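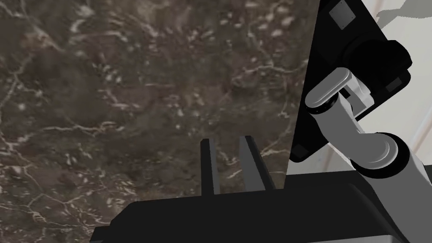
Two-arm robot coming to our dish room, half of us now "run reviewers"

Driltley Boards > Back of House > Machines and Gear

bussing_tub
Posted 12th April

ok long one, typing on break so sorry for the mess

I work the kitchen at a big senior living place in Prulldale. Dish room and counter clear mostly. Management signed up for a two arm robot from Ondrejka, supposed to clear the prep counters and load racks. Not on the floor yet. Right now it only exists in the simulator and some of us got pulled off the line to sit at a screen and grade what it does. I'm one of them. Same pay, chair instead of mats.

So the job is you watch a run in a made up kitchen, stone countertop, dishes and silverware left out, and you mark it. Did it go for the right thing first. Did it come in from a dumb angle. Stuff like that. You can switch views, there's one right over the gripper, so half my day is two gray fingers and a lot of countertop.

My batch is 973 runs. Has to be done before the real one shows up in May.

What I want to know, anybody been through this? What happened to the people who weren't picked for the reviewing? Cause on our crew it got weird fast.

saltlick
Posted in reply

Weird how? Like mad at you?

bussing_tub

kind of. Reviewing is days only, no weekends. People with way more years than me wanted it. They picked by who passed a typing thing. Which, I mean look at my typing

saltlick

lol fair

Yeah we had that with the rack conveyor. Different machine, same mess. Whoever gets to sit near the new thing is a traitor for a month then everyone forgets.

third_sink

We did not forget. Hospital kitchen, they brought in an automatic tray line and cut the evening crew down through "attrition." No layoffs, just didn't replace anybody. So evenings is the same amount of cleanup with less hands and a machine that stops if a spoon goes in sideways. Get everything in writing now bussing_tub. Headcount per shift, in writing.

countersunk
Posted in reply

Going to disagree some with third_sink. I maintain equipment at the Hudby plant kitchen, we've had a single arm unit stacking sheet pans going on two years. Shoulder complaints dropped off. Two dish people moved to prep and got a bump. It's not always a scam. Depends who negotiated it and whether the supervisor on shift has any pull.

Also a counter with mixed stuff on it is a way harder job than sheet pans. Sheet pans are all one shape. I would be surprised if it's loading racks on its own by May.

third_sink

"Depends who negotiated it" is my whole point?? most of us have nobody negotiating

countersunk

Then say that, but don't tell the guy it's going to go bad no matter what. I've seen it go ok.

bussing_tub

ok both useful, quit it

@countersunk yes on the mixed stuff. That's the part they want us for. The engineers know arms, they don't know counters. First thing I got asked in training was what would you pick up first and I said knife, always, you get the knife off the counter before you put your hands in anywhere. They hadn't set it up like that. It was going for whatever was closest. So now knives first is a rule in the grading and if it grabs a plate while there's a blade right there I knock it down.

Had one today, knife with a yellow handle, fork up against an oval plate, another flat piece just under the plate that I still can't tell what it is. Then a round plate, then a big white bowl with a blue handled something in it. Bottles and little stuff way down in the corner. Right arm out toward the knife and the oval plate, left arm just up in the air not touching anything.
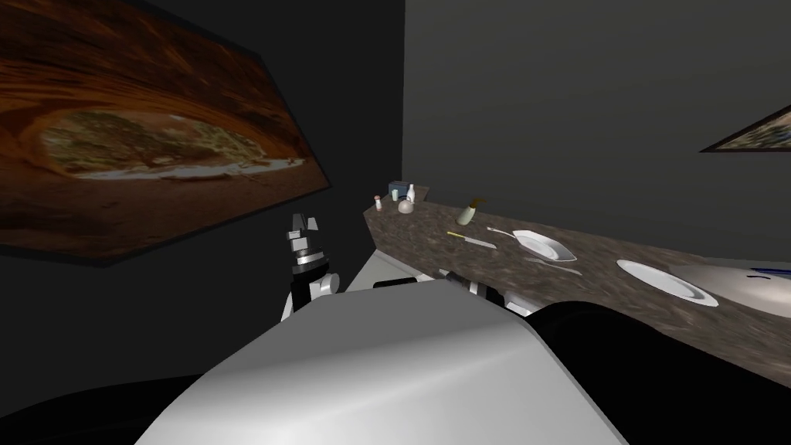

I paused on it and had to pick a box, good approach or bad approach, and there's no box for "what is the other arm doing." So I wrote it in comments. Got told comments are optional and slow down the batch. That's the thing bugging me more than the crew stuff. You pull dish people in because they know the counter and then there's no place to put what we know. Where I'd have my left hand is on the plate so the fork doesn't skate off. Anybody who's worked a week would do it.

saltlick

write it in comments anyway

potwash_pete_not_pete

Same. We did a thing kinda like yours, not Ondrejka, different outfit. Grading clips. The comments were the only part anybody upstairs ever read. The checkboxes went to a chart.

third_sink

And did you get paid for telling them how to do your job

potwash_pete_not_pete

regular hourly. so no

third_sink

there it is

gluten_regular
Posted in reply

Dumb question from front of house. Why pretend kitchen? Just put the robot in the real one after close

countersunk

It breaks plates for free in there. And you can change what's on the counter every time without a person setting it out. Ours was tested on a screen first too, then the pan rack in real life turned out to be an inch off from the drawing and it took a couple weeks to sort. So ask about that. Ask who measured your counters.

bussing_tub

oh man. our counters aren't even level. The one by the walk in has a lip you learn to lift over. I bet you money nobody wrote that down

And the sim kitchen has pictures up on the walls, one is a big rock arch. Way nicer than where I work. We have a hand washing poster

gluten_regular

lol put in a request for the arch

mats_and_racks
Posted in reply

I'm on the other side of this, I was one of the ones NOT picked. Different site, but same deal, some of the crew went to screens. Telling you how it was from there.

First week nobody covered the spots. They counted the reviewers as still on the kitchen schedule. So we ran short and got told it was temporary. Short lasted 21 shifts, I wrote every one on the back of my locker door. I wasn't mad at the people on screens exactly, I was mad they ate lunch at a normal time. Petty but true.

What helped was when one of them came back down on her own for dinner rush twice a week. Not required. Also when they started rotating it. Everybody who wanted got a turn at the screen, even slow typists, they let one guy just talk and somebody else clicked.

If you've got any say, push rotating. You get better grading too. I've done dishes for years and the guy next to me stacks totally different than me and he's probaly right.

bussing_tub

this is really good thank you. Are you on our schedule for real covered or fake covered, gotta go look. I think it's fake covered. I think I'm still on there

mats_and_racks

go look

bussing_tub

checked. Still on the dish room schedule. All of us. So on paper they're fully staffed down there and it's two people and whoever wanders in. That explains the looks I been getting

third_sink

Take a picture of the schedule before it changes.

countersunk

Agree with third_sink on this one, mark the day. Take it to the supervisor first though, could be plain sloppiness. Scheduling software at our place had a guy on fryer for months after he retired.

third_sink

it's always sloppiness in one direction

countersunk

Not always but yeah ok. Often.

rinse_aid
Posted in reply

Anyone know what the thing does with wet? Sim dishes aren't wet. Real plates come up greasy and slide. Our suction one at the old place could not hold a soup plate to save its life. Fingers might do better, idk.

bussing_tub

No clue, it's not in the grading. Fingers on this are flat and straight, don't look padded on my screen but the real one might be different. I'll ask. Adding it to my list with the lip on the walk in counter and who measured.

saltlick

so what's the list now

bussing_tub

who measured the counters
wet plates
lip by walk in
take us off the dish room schedule and fill the spots
rotate the screen job
headcount per shift in writing
box for the other arm, or let us write comments without getting dinged

We serve nearly 200 at dinner so if they come back with "temporary" on the fill the spots one I'm going to say fine, you come scrape

gluten_regular

please say that to their face and report back

potwash_pete_not_pete

One more for the list, ask what happens to reviewers after the batch is done. Ours just ended. Friday type feeling, thanks everybody, back to pots, and a couple of the spots had been filled by then so hours got cut. Mine went down to 80 for the month. Took a while to climb back.

bussing_tub

hadn't thought of that. I figured we go back down and work next to it

potwash_pete_not_pete

some did. get it written

saltlick

do you want to work next to it? like forget the money

bussing_tub

kinda yeah? I've watched it mess up so many forks I feel like I know it. I can tell when it's about to come in too low. If it's going to be in my kitchen I'd want to be the one standing there, not someone who never watched it. And my wrists are shot, if it takes the bowls I won't cry

Just don't want it to be me and it and no one else on the line. I like my crew even when they won't talk to me

mats_and_racks

bring donuts. and do a dinner rush

bussing_tub

doing dinner tonight. break's over, will post what the supervisor says

third_sink

IN WRITING

rinse_aid

and ask about the wet plates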